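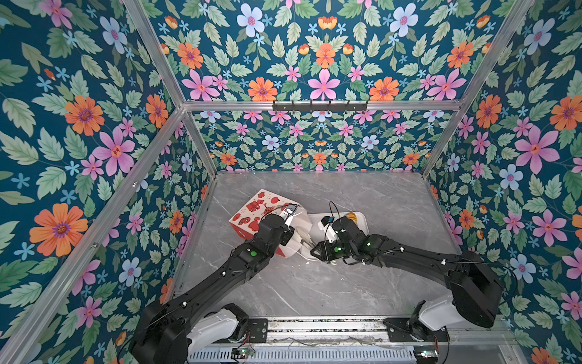
*Figure 1. Two-arm station, gift bag exercise. The left gripper is at the bag and the right gripper is over the tray.*

# Unit 2 Handout: Two-Arm Handling of Soft Packaging

Westgate Robotics Program
Unit coordinator: Deepika Salian
Laboratory supervisor: Anju Ahuja
Issued 2018-12-14

## 2.1 Purpose of the unit

Unit 1 dealt with rigid objects handled by a single arm. In this unit students work with paper gift bags, which fold, lean and slide when touched. A paper bag has no fixed shape, and a grasp that suits it when upright may fail once it has tilted. Students will learn to plan the work of both arms together and to record what each arm is doing at every stage.

The unit is assessed by a practical demonstration and a written log. Students work in teams of 2.

## 2.2 The station

Both arms are mounted on a common rail at the front of the enclosure. Their working areas overlap above the middle of the floor, and it is in this overlap that most contact between grippers occurs. Teams should mark the overlap on their floor plan before any motion is attempted.

The patterned walls are part of the set task. The vision exercise in April uses the same enclosure, and students who intend to continue to it should keep their notes on how well the colour threshold separates the bag and tray from the background. The hook rack on the back bar is not used in this unit, but it must be entered in the collision model.

Cables at the wrist require attention. A cable that loops above the forearm takes up space that the arm model does not include. Allow clearance of 70 mm above the wrist in all planned paths.

## 2.3 Procedure

1. Confirm that the wrist indicator on each arm is green.
2. Place the bag and the tray on the floor of the enclosure, with the tray to the right of the bag.
3. Grasp the bag near its top edge with the left arm. Do not close the gripper past the set limit, as paper creases easily and a crease changes every later attempt.
4. Bring the right arm in over the tray. Hold it there until the left arm has stopped moving.
5. Carry out the transfer written in the team's plan.
6. Return both arms to the rest position and complete the log.

Each attempt is limited to 600 seconds. An attempt that runs over time is logged as incomplete and may be repeated once.

## 2.4 Notes on coordination

The plan used in the lectures follows the Hustis method, in which one arm is named the holder and the other the mover. The holder does not travel while the mover is inside the overlap. The method is slow, but its errors are easy to trace. Teams that prefer to move both arms at once may do so with the written approval of Ms Ahuja - approval must be obtained before the session.

When the grippers come close together, reduce speed on both arms. Reducing speed on one arm only is a common error in student programs.

## 2.5 The log

Logs are submitted through Flostinura under the team name. Each entry must state the role of each arm, the grasp point on the bag, the result, and any stop made by hand. Sketches are welcome. Corrections should be struck through and left readable.

## 2.6 Reading

Vashisht course reader, the chapter on grasping thin materials. The section on suction tools may be omitted.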